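Search this site Search Go

Print this page | E-mail this to a friend

Cheap table decorations for a hall supper, and do fake flowers need anything doing to them?

Posted by Angus Whitelaw in Home and Events

I've been put in charge of the tables for a supper at Sirkgate hall in October. There are a lot of tables and I have a budget of 80 pounds for all of them. My sister-in-law has offered me a box of artificial flowers that have been in her loft for years. They are dusty and a few of the stems are bent. Is it worth cleaning them up, or should I spend the money on fresh? We can get into the hall from two o'clock on the Thursday and people sit down at seven. I also need to know how tall I can go before guests can't see each other.

Lawal Ekpo

Use the artificial ones. Fresh flowers for that many tables will eat the whole 80 pounds and you'll still be short, and October isn't a good month for picking from the garden.

For the dust, put a few stems at a time in a large paper bag with a cup of salt, fold the top over and shake it for a minute. Take them outside to knock the salt off. If they are still grubby, wipe the leaves with a cloth wrung out in warm water and a drop of washing-up liquid. Don't soak them. The glue on cheaper ones lets go and some dyes run, so try one petal first.

Bent stems usually have wire inside. Warm them with a hairdryer on low and straighten them by hand. If one has snapped, cut it there and use it in a shorter vase.

On height, sit at a table, put your elbow on it and make a fist under your chin. Keep everything below your fist. Narrow vases are fine for this but they tip over easily, and artificial stems weigh next to nothing, so put gravel or dry rice in the bottom.

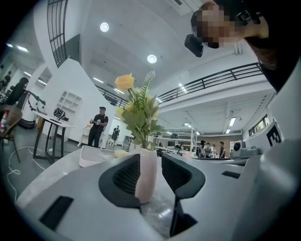 Mix in more green than you think you need. A few flowers with plenty of leaf and fern will fill a table better than a tight bunch, and you can stretch one box a lot further. Vary the height of the stems as well. Bend the outer leaves outwards once they're in the vase, as they'll have been squashed flat in storage.

jelleck2

I'd skip flowers. We had jam jars with tea lights and it was fine. Check that the hall lets you have candles though, ours didn't the second year.

Angus Whitelaw

Thanks both. Tried the salt and it worked on the roses, less well on the ferns, so I wiped those. No candles allowed at Sirkgate, I asked.

Print this page | E-mail this to a friend

We use cookies to remember your settings. By carrying on you agree to this. OK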